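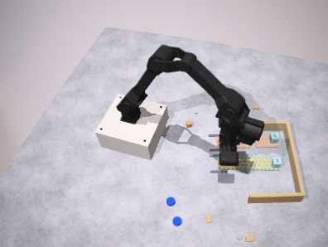 Setting the Werkisano for the first time

Right, you've got the clock out of its box and the key is somewhere in the packing paper (check the corners, mine had slid under the flap). I wrote this section after my third friend in a row asked me how to set up one of these mechanical desk clocks, so it's the way I do it at my own kitchen table, with a few things I've picked up along the way. Have a cup of coffee nearby but not too nearby.

Before you wind

1. Stand the clock on a level shelf or desk. If you have a small spirit level, lay it across the top of the case.

2. Open the back door and take out the red transit clip. It pulls straight toward you. Put it in the little envelope with the spare feet, because you'll want it again if you ever ship the clock.

3. Check that the strike lever on the left is pushed down to SILENT. You can turn the chime on later, once the hands are right.

Note: The Gemell version has its strike lever on the right and no transit clip at all. Everything else is the same, so skip to the winding.

Winding

4. Fit the key on the lower square and turn it clockwise. Slow half turns are best – let the click settle before you move your hand.

5. Stop when you feel the spring firm up. On a brand new movement that takes me 30 half turns, and I've never had to push.

6. Do the same on the upper square, which drives the chime. It feels lighter and that's fine.

Caution: Never let the key spin back in your fingers. The mainspring is stronger than it looks and it'll give you a nasty rap on the knuckles. I still have a bent key in my drawer from the day I learned that!

Setting the hands

7. Open the glass and move the minute hand forward with one fingertip, close to the center. Don't touch the hour hand, it comes along by itself.

8. Go a little past the right time if you like, wait for the clock to catch up, and close the glass.

9. Lift the strike lever to CHIME. The first hour may strike the wrong number. Let it run through the next hour and it should sort itself out.

Keeping it on time

Leave the clock alone for 2 days before you adjust anything. I know, it's hard. I hovered over mine all through December with a phone in my hand, and all I did was confuse myself.

10. If it's running slow, turn the small brass screw on the back toward F by one mark. If it's running fast, go toward S. Wait another day and look again.

11. Write down each change on a card. I keep mine taped inside the door, and Isamu Kamata, who got me into these clocks in the first place, has cards going back years in his old Yoshida wall clock.

Note: A room that swings from chilly to warm will shift the rate a bit. I don't chase it.

Oil and cleaning

Wipe the case with a dry cotton cloth. I use Velari wax on the wood once a year, a very thin coat, and keep it well away from the door hinges where it gums up. Don't oil the movement yourself. Household oil creeps everywhere and collects dust, and cleaning that out costs far more than a regular service.

Caution: If the clock stops with plenty of wind left in it, don't shake it or keep winding. Check the level first, then make sure the hands aren't catching on each other. If neither of those is the trouble, put the strike lever down to SILENT and take it to a repair shop as it is.

The serial number is stamped on the backplate, just under the screw (mine is 1,497). Copy it onto your card before you close the door.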